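开放日逛了一圈：Derport 的叠衣服机械臂

上个月我终于去了 Derport 在 Trusden 的开放日。报名的时候页面上写着限额一百二十一人，我卡着最后几个名额挤了进去，还拖着行李箱，下了火车直接过去的（别学我，存包处在另一栋楼）。

上午主要是讲座，我坐后排，讲排产软件那一场听得有点走神，茶歇的饼干倒是吃了不少。真正想看的在下午两点：叠衣服演示。做家务类机器人的展台我看过几回，多数是放视频，能站在桌边看机械臂对付一堆软塌塌的布料，机会不多，所以我一点半就去占位置了！

桌上铺了一大块蓝绿色的布，边角用夹子夹住。讲解的工程师说，布料是他们最头疼的东西：箱子抓歪了还是箱子，衣服抓歪了，形状就全变了，下一步得重新看、重新想。他们内部管这套流程叫 Tully，我问为什么叫这个名字，对方笑笑说是起名那天投票投出来的，没有更多故事。
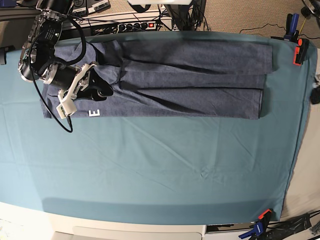
叠成长条的灰蓝色衣物，机械臂的夹爪就在左端皱起的那一头。

我最喜欢看的就是这种叠成长条的活儿。右半边一层压一层，错开一点点，已经挺像样了；左边那团褶子就没那么听话。旁边一位观众小声说“比我叠得好”，我没好意思接话，我家衣柜什么样我自己清楚。

顺便说说手指。白色的部分是 3D 打印的，一节一节带棱角。我问坏了怎么办，工程师说再打一副就是了，形状也一直在改，光今年就试过二十六个版本。有的太滑，有的太尖容易勾线，还有一版抓毛巾特别好，抓衬衫一塌糊涂。

现场还能看到夹爪近处的小相机画面，这个我真的看入迷了。站在桌边，你看的是整件衣服；换到小相机那边，眼前就只剩两根手指和一片布，光线又暗，画面糊糊的，褶子倒成了地形，一道一道像山沟。

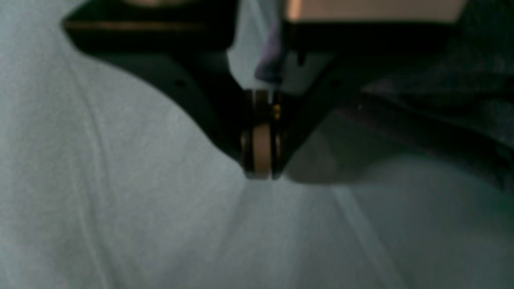 小相机视角：两根手指在灰绿色的布面上方收拢，后面露出一角紫色布料。

我盯着这个画面试着猜下一步该抓哪儿，猜了几次，全错。右边那堆深色织物和它的阴影混在一起，我根本分不清哪里是布边，哪里只是一道褶。工程师说这种情况很常见，深色、带阴影、还皱着，三样凑一块儿，人看了都要犹豫一下。他们攒的练习记录已经超过一百七十四小时，里面深色衣物的比例是后来特意加上去的，早期拿来练的多是浅色毛巾，结果一换深色就抓瞎。

有人问什么时候能买回家。回答很干脆：近期别想，先在洗衣房之类的地方用起来再说。Rakow 那边有一家合作的洗衣房，计划年底前先试叠毛巾和床品，衣服往后放。我觉得这个顺序挺实在的，听着也比“明年人人家里一台”让人放心。

问答环节里还有一个问题我记下来了：夹爪碰到布的时候，怎么知道自己夹住的是一层还是两层？工程师的意思是，光靠看不太够，手指合拢时的阻力也得算进去，可薄衬衫两层叠在一起的差别很小，所以他们现在宁可慢一点，多确认一次。难怪我总觉得它在桌面上方磨磨蹭蹭的。急性子的朋友看演示可能会抓狂，我反而看得挺解压，像看别人钓鱼。 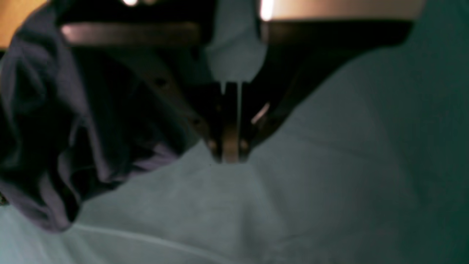

想去的朋友看这里

下一场开放日定在十二月，还是在 Trusden，名额缩到七十个，听说是因为要换小一点的场地，好让大家都能站到桌边。报名链接下期放出来。几点小建议：

- 叠衣服演示在下午，提前半小时到，站桌子长边那一侧看得最清楚。
- 讲解时间不长，问题先写在手机里，我就忘了两个。
- 大件行李别带。真的别带。

要是你也去过，或者家里有人专治叠床笠，欢迎回信跟我聊聊，床笠到底怎么叠我到现在都没学会。

联系我们：直接回复本邮件 | © 本通讯编辑部，保留所有权利 | 返回顶部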